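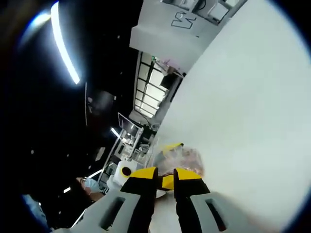
분류: 고객지원 > 처리 완료 > 라벨 출력
작성: 지야냐 폰세(Zyanya Ponce), 2월

제목: 소분 포장실 라벨 프린터, 소비기한 줄이 밀려서 인쇄됨

접수 내용
반찬 소분 포장실에서 쓰는 Stoltilex 라벨 프린터가 오전 작업 중부터 소비기한 줄을 바코드 위에 겹쳐 찍는다고 합니다. 품목명과 중량은 정상입니다. 바코드가 읽히지 않아 출고 스캔에서 계속 걸리고, 급한 건은 직원이 숫자를 손으로 입력해 내보내는 중이라고 했습니다. 주문 프로그램은 Hivetus이고 포장실 PC 한 대에 프린터가 USB로 물려 있습니다.

오전 9시 40분
원격 접속. 프린터 자체 테스트 페이지는 멀쩡하게 나옵니다. 헤드나 롤러 문제는 일단 아닌 것으로 보고 넘어감. 용지 폭 설정 확인, 실제 롤과 같음. 간격 센서 보정 한 번 다시 돌렸고 변화 없음.

오전 10시 05분
Hivetus에서 같은 품목을 세 번 출력. 세 장 모두 같은 위치로 밀립니다. 매번 똑같이 밀리는 걸 보면 용지 이송 쪽은 제외해도 될 것 같습니다. 미리보기 화면에서는 줄이 제자리에 있습니다. 미리보기와 실물이 다르니 드라이버나 글꼴을 의심.

오전 10시 30분
드라이버 제거 후 재설치. 재부팅 포함해서 시간이 꽤 걸렸고 결과는 동일. 이때 프린터 이름이 "복사본 1"이 붙은 채로 새로 잡혀서 Hivetus 출력 대상이 비어 버렸습니다. 출력 대상을 다시 지정하지 않으면 출력 버튼을 눌러도 아무 오류 없이 그냥 지나갑니다. 다음에 같은 작업을 하시는 분은 이 부분부터 확인하세요.

오전 11시 10분
품목을 바꿔 가며 출력. 멸치볶음, 장조림은 정상이고 양념육 계열만 밀립니다. 포장실에서는 전부 그렇다고 하셨는데, 오전에 양념육만 작업하고 있어서 그렇게 보였던 것 같습니다. 양념육은 원산지 표시가 두 줄이라 별도 서식을 씁니다. 서식 번호 26.

오전 11시 25분
서식 26번을 열어 보니 소비기한 항목의 세로 위치가 42가 아니라 19로 되어 있습니다. 변경 기록상 전날 저녁에 수정됨. 사다오 오카베(Sadao Okabe) 님께 전화로 문의. 원산지 글자가 작다는 지적이 있어 글자 크기를 키우려고 서식을 열었고, 위치는 건드린 기억이 없다고 하십니다. 편집 창에서 항목을 선택한 채 마우스 휠을 굴리면 위치 값이 바뀌는데, 제 PC에서도 똑같이 재현됐습니다.

미리보기가 정상이었던 이유는 따로 있었습니다. 포장실 PC의 미리보기는 로컬에 저장된 이전 서식을 불러오고, 출력은 서버 서식을 씁니다. 캐시를 비우니 미리보기에서도 겹쳐 보입니다. 처음부터 캐시를 비웠으면 드라이버는 안 건드려도 됐을 일입니다.

오전 11시 40분
세로 위치를 42로 되돌림. 키운 글자 크기는 그대로 두었는데 원산지 둘째 줄이 아래 항목에 살짝 닿아서 줄 간격을 2 줄였습니다. 양념육 전 품목을 한 장씩 출력해서 스캐너로 확인, 모두 읽힘.

오후 1시 15분
포장실에서 다시 연락. 냉장고에 이미 넣어 둔 오전 작업분에 잘못 찍힌 라벨이 붙어 있는데 위에 덧붙여도 되느냐는 문의. 덧붙이면 아래 바코드 모서리가 비쳐서 스캐너가 헷갈리는 경우가 있으니 떼고 새로 붙이시라고 안내했습니다. 재출력할 때 포장일이 당일로 자동 입력되는 점도 같이 말씀드렸습니다. 오늘 건은 상관없지만 날짜가 넘어가면 직접 고쳐야 합니다.

조치 요약
- 서식 26번 소비기한 세로 위치 복구
- 원산지 줄 간격 조정
- 포장실 PC 미리보기 캐시 삭제
- 서식 편집 권한을 관리자 계정으로 제한 (오카베 님 동의)

남은 일
마우스 휠로 값이 바뀌는 문제는 개발 쪽에 별도 티켓으로 올렸습니다. 답변 대기 중. 미리보기가 로컬 서식을 먼저 읽는 것도 같이 적었는데, 이건 의도된 동작이라는 답이 올 가능성이 있습니다. Akdale 창고 쪽도 같은 서식을 복사해서 쓰고 있어 확인을 요청해 두었습니다.

댓글

창고담당: Akdale 확인했습니다. 저희는 서식을 예전에 복사해 둔 거라 값이 42 그대로입니다. 글자 크기만 맞춰서 바꾸면 될까요?

지야냐 폰세: 네, 글자 크기 바꾸신 다음 줄 간격도 같이 줄여 주세요. 저장하고 나서 캐시 비우고 한 장 찍어 보시면 됩니다.

포장2: 휠 문제 저희도 겪었어요. 그때는 중량 칸이 사라져서 한참 찾았습니다. 값 고친 다음에 빈 곳을 한 번 클릭하고 나서 스크롤하면 안 바뀝니다.

sinaga_m: Sinaga 매장인데 캐시 삭제 메뉴가 안 보입니다. 버전이 달라서 그런가요?

지야냐 폰세: 구버전은 환경설정의 출력 탭 맨 아래에 있습니다. 거기에도 없으면 티켓 새로 열어 주세요.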